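Home | Kitchen | Workshop | Storage | Money Sense | Ask Us

Workshop Tips: Before You Budget for a Robot Arm

Jul 27, 2020 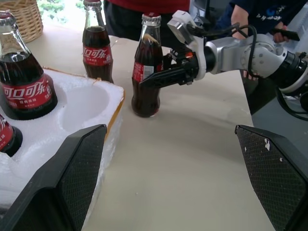
A small shop that wants an arm for packing usually starts by asking the price of the arm, and that is the wrong number to start with. I've priced three setups this year for people who bottle, jar or box things in back rooms, and every quote left out most of what the job needs. Take glass bottles going into molded foam. The foam has round cavities, the bottle has a curved contour and a crown cap, and the arm has to hold the thing upright by the label, at mid-height, without tipping the ones standing next to it. Look too at who is standing there: two people behind the table, one of them with a controller in hand. Their wages go in the budget.

Tip: Write the job down first. One page. What gets picked up, what it weighs full, where it goes. If you can't fit it on a page, you aren't ready to spend money.

Tip: Price the fingers separately. Salesmen talk about the arm and wave at the gripper. Textured pads wear, and they pick up bits of whatever you're packing. Ask what a replacement pair costs and how long it takes to arrive. Esum quoted me $45 a pair, which sounds fine until you ask how often. They said "it varies." Put down 7 pairs for the first year and be pleased if you have some left.

Tip: Get the extras on paper. Liv Boström runs a preserves kitchen and was told by Rirkura that mounting was included. The bracket was. The table it bolts to, the cable guides and the outlet work came to $1043, billed in January after she'd signed.

Tip: Bring your own box to the demo. A demo with the seller's box tells you about the seller's box. Bring a dented one, and a foam insert that's been used a few times. I'd also bring a bottle with a crooked label.

Tip: Leave slack in the cables and slack in the room. Loops hanging over a wrist joint need somewhere to swing. Mark the full reach on the floor with tape before you order – most back rooms turn out too narrow, and moving a sink costs more than you think.

Tip: Time a person first. Use a kitchen timer and an ordinary shift, breaks and all. Teodor Sundqvist did this for his cider room and decided to buy a better table and a second tape gun. I can't fault him.

Renting is worth asking about, though I haven't seen terms I liked. Cutum wanted a minimum of some 7 months with service calls extra – at that rate you may as well hire help for the busy season and see where you stand after it.

Print this page | E-mail this page

Contact us | Copyright 2020 | Back to top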